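Tellitano Bin-Clearing Set, data card

Maintainers: Mohit Chaudhary, Abhishek Pal
Release month: October
Status: in use for internal training; no further collection planned

Summary

The set contains 2,000 simulated episodes of a two-finger gripper clearing mixed parts from return bins, recorded from a wrist view. It was built for the returns area at Drandent, where returned fittings are sorted by hand before they go back to stock. The simulation was made by Pasitz. Labels were written by staff who work the returns area, on paid shift time, and the label vocabulary is theirs.

The card covers the data and also the change in work it was collected for. The second part is included because several label fields make no sense without it.

Contents

episodes/ — one folder per episode, with rendered views, joint positions and gripper state
labels/ — one text file per episode, same base name
splits/ — lists for training, validation and test
notes/ — comments from labelers, unedited except for removal of names

Of the 2,000 episodes, 1,023 carry a full set of labels. A further 392 carry an outcome label only. The rest are unlabeled and should not be used for evaluation.

Label fields

outcome: cleared, partial, stopped
handoff: yes or no. Set to yes when the labeler would want the arm to stop and call a person.
handoff_reason: free text, short
rework: yes or no. Set to yes when the part would need to be handled again by a person at the next station.

The handoff field was not in the first draft of the schema. Labelers had been marking episodes as "stopped" when the arm kept moving but, in their judgment, should have quit. These are two different facts and they are now stored separately. Files labeled under the old schema were redone.

Work affected

Before the cell was installed, each sorter emptied a bin, inspected the parts and entered the result at the terminal. With the cell running, the arm does the emptying. Inspection and entry remain with people. One sorter now watches the cell and answers handoff calls, and the position rotates every 3 hours.

Effects reported by staff during the trial:

Less bending and reaching over the bin wall. This was the main request from the floor.
More time standing in one spot. Mats and a stool were added at the cell.
Uneven pace. Parts arrive in bursts after a handoff is cleared, and the inspection bench backs up. The buffer shelf was extended; the problem is smaller but still open.
Fewer chances to talk. The old layout had sorters facing each other across the bins. The current one does not, and two people asked for the bench to be turned. It has been turned.

Job grades were not changed by the trial. Answering handoff calls was added to the written duties for the returns area, with training done on shift. Handoff counts are stored per cell and never per person, and the set contains no information that could be tied to an individual sorter.

Known limits

Lighting in simulation is flatter than on the floor. Models trained on this set alone do poorly near the loading door in the late afternoon.
Clear plastic bags are not modeled. Real bins contain them often.
The arm passes through poses where the wrist view holds no bin and no parts. These views are kept in the episodes so that timing stays intact. Filter them if your model does not use time.
Labelers disagreed most on handoff. Newer staff called for help earlier than senior staff. Both sets of labels are kept where an episode was labeled twice, and no vote was taken.

Intended use

Training and testing of grasp and stop policies for the returns cell. The rework field may be used to estimate load at the inspection bench. The set should not be used to set staffing levels or individual targets. That restriction was agreed with the floor before labeling began and applies to derived data as well.

Changes and contact

Schema changes go through Abhishek Pal. Simulation faults go to Mohit Chaudhary; include the episode folder name and the time offset. Sorters at the Thakur site can leave a note at the cell terminal, and these are read at the start of the morning shift, at 6:30.
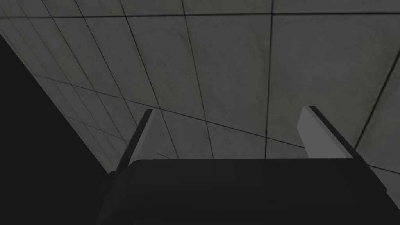
Notes left at the terminal are copied into notes/ at the next revision, unless the writer ticks the box asking for them to be left out.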